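Patterns All Around Us

Lanz Learning Pages: Math and Art

What is a pattern?

A pattern is something that repeats in a way you can predict. If you know the rule, you can say what comes next. Red, blue, red, blue is a pattern. So is clap, clap, stomp, clap, clap, stomp.

The part that repeats is called the unit. In the first pattern, the unit is "red, blue." In the second, it is "clap, clap, stomp." A unit can be very short or very long.

Patterns that go in a line

Some patterns travel in one direction, like a row of ducks along the edge of a baby blanket. Mathematicians call this kind a frieze pattern. The word frieze (say it like "freeze") comes from building. It means a decorated band that runs along a wall.

A zigzag is one of the oldest line patterns. People scratched zigzags into clay pots thousands of years ago. To draw one, you make a slanted line going up, then a slanted line going down, and keep going. The unit is one V.

Zigzags turn up in useful things too. When a wire is bent back and forth, it makes a row of slots, and each slot can hold something upright. 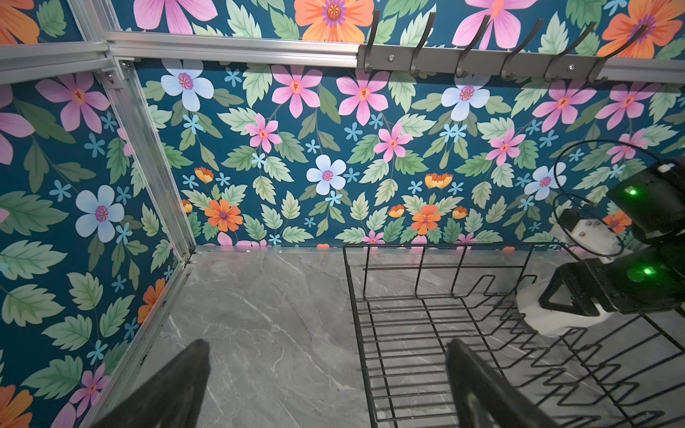 The zigzag plate dividers of a wire dish rack, on a gray marble-patterned surface.

Look for other line patterns on fences, shoelaces, zippers, and the edges of rugs. Railroad tracks have one, with the same piece laid down again and again.

Patterns that fill a space

Other patterns spread out in two directions, side to side and up and down. A checkerboard does this. So do bathroom tiles and the squares on graph paper.

When shapes fit together with no gaps and no overlaps, the pattern is called a tessellation. Squares tessellate. Triangles do too, and so do hexagons, which have six sides. Bees build their honeycombs out of hexagons. Circles do not tessellate. Put some pennies flat on a table and push them together, and you will still see small spaces between them.

Wallpaper and cloth are often covered with patterns that fill a space. A designer draws one block of the picture, called the repeat. A machine can print the repeat over and over along a roll of paper. The left side of the block has to match the right side, and the top has to match the bottom. If they do not match, a flower may end up with half its petals missing. 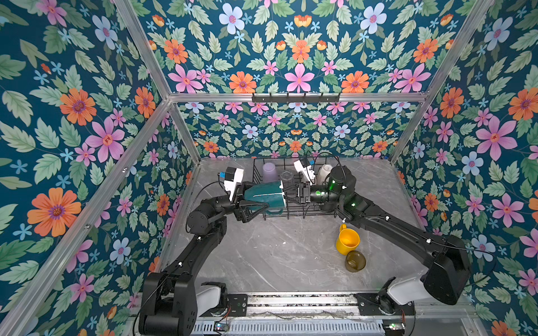

A large repeat can be hard to spot. Choose one thing in the design, such as a leaf or a bird with a bent wing. Then look for the very same one somewhere else. When you find it, you have found the distance of the repeat.

Slides, turns, and flips

There are different ways to repeat a shape.

A slide moves the shape without turning it. Footprints from someone hopping on one foot are a slide pattern.

A turn spins the shape around a point. The blades of a pinwheel are a turn pattern.

A flip makes a mirror image. The two wings of a butterfly are flips of each other.

Is everything a pattern?

No. People sometimes call the veins in marble a pattern, but natural veins wander wherever minerals settled in the rock. You cannot use one vein to predict the next. In math, we would say that marble has a design but no repeat. Clouds and mud puddles are the same way.

Try it: make a potato print

You will need half a potato, paint, a paper plate, and a large sheet of paper. Ask an adult to cut a simple shape into the flat side of the potato.

1. Pour a little paint on the plate and dip the potato in it.
2. Print a row across the top of the paper.
3. For the second row, turn the potato upside down each time.
4. Keep switching rows until the paper is full.

Words to know

Unit: the part of a pattern that repeats
Frieze: a band of decoration that runs in a line
Tessellation: shapes that fit together with no gaps or overlaps
Repeat: one full block of a printed design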